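Poste bi-bras Ornedine pour tâches ménagères : démonstration à l'atelier de Gidthorpe

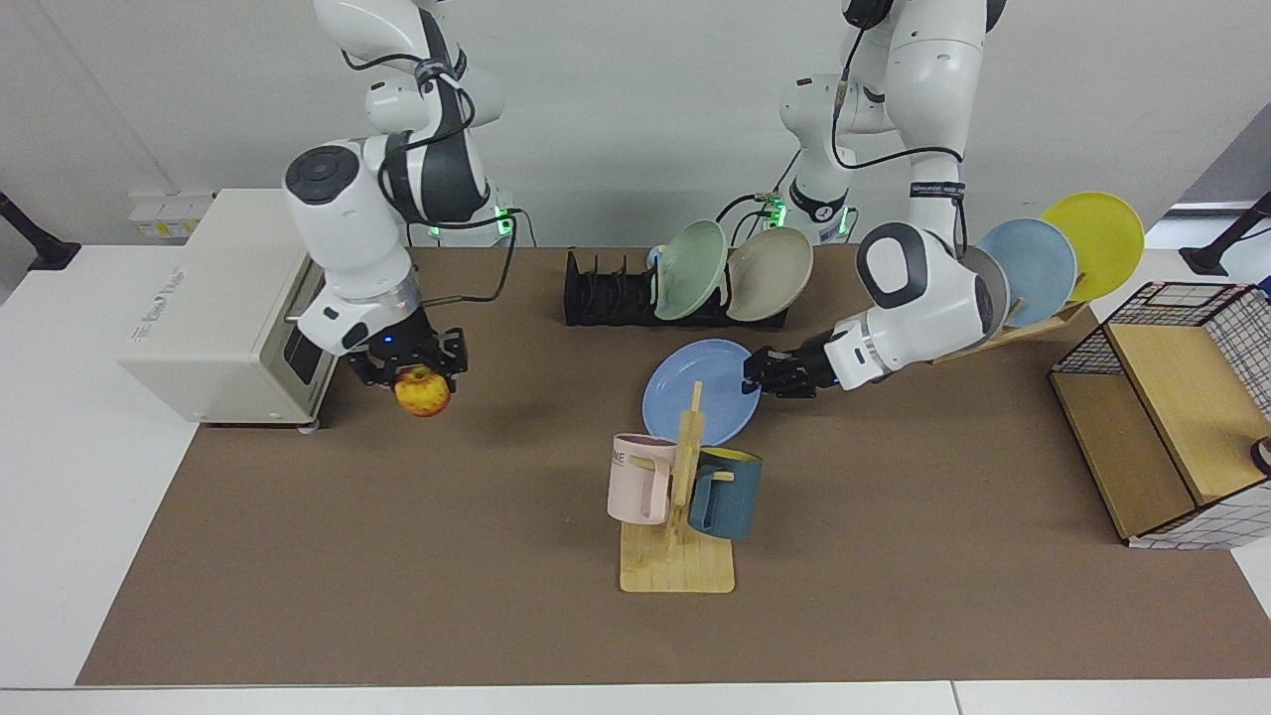 Le poste Ornedine pendant la démonstration : pomme dans la pince droite, pince gauche près de l'assiette bleue.

Référence : Ornedine, version table
Fabricant : Fledstead
Distribution et démonstration : Arancibia, atelier de Gidthorpe
Disponibilité : sur commande, prochaine série en septembre

Présentation

Ornedine est un poste de travail avec deux bras robotisés, destiné aux laboratoires, aux écoles d'ingénieurs et aux entreprises qui étudient la manipulation d'objets de la maison. Les deux bras sont montés à l'arrière de la table et travaillent vers l'avant, sur une surface brune qui est posée sur le plateau blanc. Chaque bras porte une pince noire. L'opérateur peut commander les deux bras ensemble ou un seul, selon l'exercice.

Le poste est livré monté et réglé. Nous le montrons en fonctionnement dans notre atelier de Gidthorpe, avec des objets ordinaires, et le visiteur peut poser ses questions pendant que la machine travaille. Nous préférons cette formule à une vidéo, car beaucoup de clients veulent entendre le bruit des moteurs et juger la vitesse par eux-mêmes.

Ce que vous verrez pendant la visite

La visite commence à 10 h par une courte explication de la commande, puis nous passons à la table. Le décor est celui d'une petite cuisine : égouttoir noir, porte-assiettes et porte-tasses en bois clair, étagère à deux niveaux, appareil de cuisson sur le côté gauche. Les assiettes et les tasses sont de couleurs différentes, ce qui aide le public à suivre l'objet dont nous parlons.

Le programme comprend 4 exercices :

Prise d'un fruit. Le bras droit saisit une pomme et la tient au-dessus de la table. L'exercice paraît simple, mais il permet de bien expliquer le réglage de l'effort de serrage.

Assiette à plat. Le bras gauche approche le bord d'une assiette posée sur la surface. La difficulté est de passer sous le bord sans pousser l'assiette vers l'avant.

Rangement vertical. Une assiette est mise debout dans l'égouttoir ou dans le porte-assiettes. Nous montrons les deux supports, parce que l'angle d'approche n'est pas le même.

Tasse sur cheville. La tasse doit être présentée par l'anse. C'est l'exercice le plus long et il demande parfois une deuxième tentative, nous le disons aux visiteurs avant de commencer.

Après les exercices, une personne du groupe peut prendre la commande, avec notre technicien à côté d'elle. Fouad Belhaj, responsable des démonstrations, adapte l'ordre des exercices à la demande du groupe. Si vous avez un objet particulier à essayer, merci de le signaler au moment de l'inscription, avec ses dimensions et son poids.

Composition de la livraison

Deux bras avec leurs embases
Deux pinces et un jeu de doigts de rechange
Table avec plateau blanc et surface de travail brune
Unité de commande et bouton d'arrêt d'urgence
Logiciel de programmation, licence pour 7 utilisateurs
Notice en français et en anglais

La vaisselle, les supports et l'appareil de cuisson de la démonstration ne sont pas compris. Un lot d'objets d'exercice peut être ajouté sur devis. Le client qui possède déjà une table peut commander les bras seuls, après vérification de la rigidité du plateau par notre service.

Installation et formation

Il faut prévoir un sol stable et une prise de courant proche de la table. Le poste peut être placé devant un mur, à condition que l'accès aux câbles reste possible pour l'entretien. La mise en service est faite par Arancibia et comprend une formation pour les futurs utilisateurs. Plus de 200 exercices déjà programmés sont fournis avec le logiciel et peuvent être modifiés librement.

Les pinces se démontent avec l'outil fourni. Nous conseillons de contrôler les doigts avant chaque séance avec de la vaisselle en céramique, et de les changer dès que la surface devient lisse.

Location

Le poste est proposé aussi en location pour les journées portes ouvertes et les salons. Le tarif est de 400 euros par jour, transport non compris, avec la présence d'un technicien. La réservation est confirmée à la réception du bon de commande signé.

Inscription à une démonstration

Les visites se font par petits groupes, sur rendez-vous. Indiquez dans votre demande le nom de l'établissement, le nombre de participants et les exercices qui vous intéressent le plus. Le devis peut être préparé sur place à la fin de la visite ou envoyé ensuite par courrier électronique.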